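Tresham book two – worth carrying on?

inkpot_lane
Finished the first Tresham collection last night and I'm in two minds. The art is lovely and the school under the lake is a great setting, but the story only gets going in the final chapter. Is book 2 better, or is it more of the same?

mossgate
Better. The first one spends too long introducing everybody. By the second they've left the school and the two sisters are properly falling out, and it moves a lot quicker. There's a chase across the reservoir that I've read several times now.

dunnock97
I'd disagree with that. The slow start was what I liked. Book 2 has a new colourist and everything goes orange and purple, even the night scenes. I found it hard to tell who was who in the tunnels.

mossgate
The colours settle down after the first couple of issues. And the lettering is much clearer than it was.

inkpot_lane
Is it the same writer all the way through?

mossgate
Same writer, yes. Only the colours changed.

petetham_reader
My daughter is ten and read both in a weekend. She had no trouble following it, though she did say the teacher's secret was obvious. The Petetham library has them on the junior shelf, but I'd say there's enough in there for adults.

dunnock97
Ten sounds right. The drowned bell chapter might be a bit much for anyone younger.

ondis_fan
Has anyone got the big Juhl hardback? 373 pages, both books plus the short stories. I'm wondering if it's worth paying extra when I already have the first one in paperback.

mossgate
I have it. Heavy, and the middle pages disappear into the spine a bit. The short stories are good, apart from the one about the cook. I'd stick with paperbacks unless you find it cheap.

dunnock97
The cook story is the best one in there.

ondis_fan
Well, that's no help at all. Might wait for October and see if it comes down.

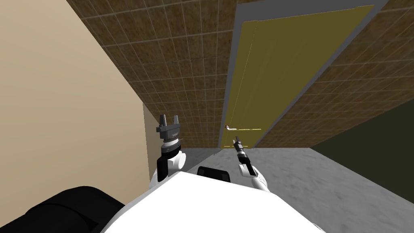
Two-armed robot and the yellow door, tilted view

petetham_reader
I like the slant on that.

inkpot_lane
Nice yellow. Right, I've ordered book 2 in paperback. If it's all orange and purple I'll be back to complain to mossgate.

mossgate
Fair enough. Give it until the reservoir.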